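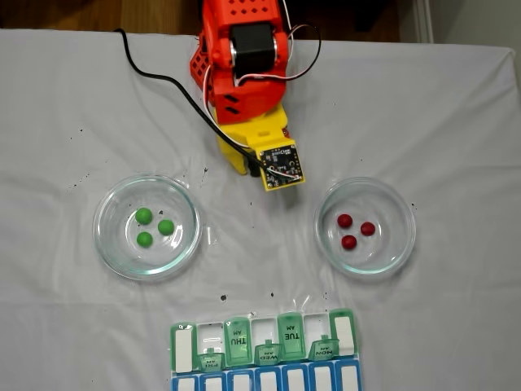
Ticket 544
Subject: Hot water runs cold after a few minutes, upstairs shower only
Site: Sedden, Kurnbridge
Opened by: Inês Guerreiro
Assigned to: Ingvar Laxdal
Priority: Normal
Status: Closed

Original report (Inês Guerreiro)

The shower on the first floor starts hot and then drops to lukewarm after a few minutes. It stays lukewarm until it is turned off. If you wait a bit and turn it back on, it does the same again. The kitchen tap and the downstairs basin are fine. I have had the kitchen tap running hot for much longer than a shower takes and it never dropped.

The boiler was serviced in September and nothing was flagged. The pressure gauge reads the same as it always has. There are no error codes on the boiler display. The shower is a thermostatic bar mixer, fitted before we moved in. There is no make on it that I can find.

I have tried turning the temperature knob all the way up. No difference once it has dropped.

Reply (Ingvar Laxdal)

Thanks, that is a clear report. Three questions before I come out.

Does the flow change when the temperature drops, or only the temperature?
Does it happen if the kitchen cold tap is open at the same time?
Is the boiler still firing when the shower goes lukewarm? You should be able to see the flame symbol on the display. You will need a second person for this.

Please don't alter the boiler temperature for now. If it gets changed halfway through we won't know which thing made the difference.

Reply (Inês Guerreiro)

Flow: I think it gets slightly weaker, but I wouldn't swear to it.
Cold tap open: the shower was a little warmer, and it took longer to drop.
Boiler: Florêncio stood downstairs and watched. The flame symbol was on at the start, then went off, then came on and off every few seconds until I turned the shower off.

Reply (Ingvar Laxdal)

The flame cutting in and out fits with not enough hot water being drawn through the boiler. A combi needs a minimum flow to keep firing. If the shower mixer is only letting a trickle through on the hot side, the boiler heats that trickle too quickly, reaches its limit and shuts off. Then you get a slug of cooler water, and round it goes again.

The cold tap result points the same way, but it is not proof. Opening it lowers the cold pressure at the shower, so the mixer takes more from the hot side.

Likely causes, in the order I would check them:
Blocked inlet filter on the hot side of the mixer
Scaled or sticking cartridge
Isolating valve on the hot feed not fully open
Faulty flow sensor in the boiler (unlikely, as the kitchen tap is fine)

Visit 1 (Ingvar Laxdal)

Hot feed to the shower traced back to the airing cupboard. Isolating valve found fully open. Worked it closed and open again, no change.

Measured at the kitchen tap: 46 degrees, steady. Measured at the shower: 46 at the start, then falling. Boiler cycling as described.

Closed both feeds and took the bar off the wall. Inlet filters removed. Cold side clean. Hot side had a fair amount of grit and white scale in the mesh. Rinsed it, left it in descaler for 16 minutes, rinsed again and refitted with the same washers.

Tested. Better but not right. The shower now holds its temperature for longer and the boiler cycles less often. It still drops in the end. Left it usable and told the customer I would be back with a cartridge.

Note for stores: the washers on this bar are past their best. Bring 2 new ones next time.

Internal note (Karla Arellano)

The cartridge in Ingvar's photo of the bar end looks like the old Ghumman pattern. We have the Kirnidum one on the shelf, same spline count but a slightly longer stem. Armindo fitted one in the other house on that road and the handle would not seat. Please check the stem length against the old part before you leave the yard. Otherwise it is a special order and over a week's wait.

Reply (Armindo Barros)

Confirming what Karla says. The handle went on but stood proud, and the temperature stop didn't line up. I took it back out. Don't be tempted to trim the stem, the plastic splits.

Reply (Ingvar Laxdal)

Stem measured. It needs the shorter one. Ordered. Customer told by phone and happy to wait, as the shower works well enough for a quick wash.

Reply (Inês Guerreiro)

Just to add, it was worse again this morning. Florêncio got a couple of minutes and then lukewarm. I don't know if more grit has come through. Could the filter be checked again when you come?

Reply (Ingvar Laxdal)

Yes, I'll check it. It's quite possible that closing and opening the valve shook some scale loose.

Visit 2, 27th May (Ingvar Laxdal)

Hot inlet filter had a little fresh grit in it. Flushed the hot feed into a bucket before doing anything else, until it ran clear. Cleaned the filter.

Old cartridge removed. It took some persuading. Heavy scale on the hot port and the piston would not move freely by hand. New cartridge fitted, new washers fitted, both feeds opened slowly. No leaks at the wall or at the bar.

Temperature stop reset using a thermometer at the shower head, then the handle refitted. It seats flush.

Ran the shower at its normal setting with Florêncio watching the boiler. Flame symbol stayed on throughout. Temperature steady. Repeated with the cold tap open in the kitchen, slight change and then it recovered by itself. Repeated at the lowest comfortable setting, boiler still firing.

Advised the customer to have the inlet filters cleaned with the yearly boiler service. The water in Kurnbridge is hard and there is no softener in the house.

Reply (Inês Guerreiro)

Three showers in a row this morning and all of them hot to the end. Please go ahead and close it. The invoice can go to the same address as last time.

Closed by Karla Arellano
Cause: scaled thermostatic cartridge, partly blocked hot inlet filter
Parts: cartridge (short stem), inlet washers
Follow-up: none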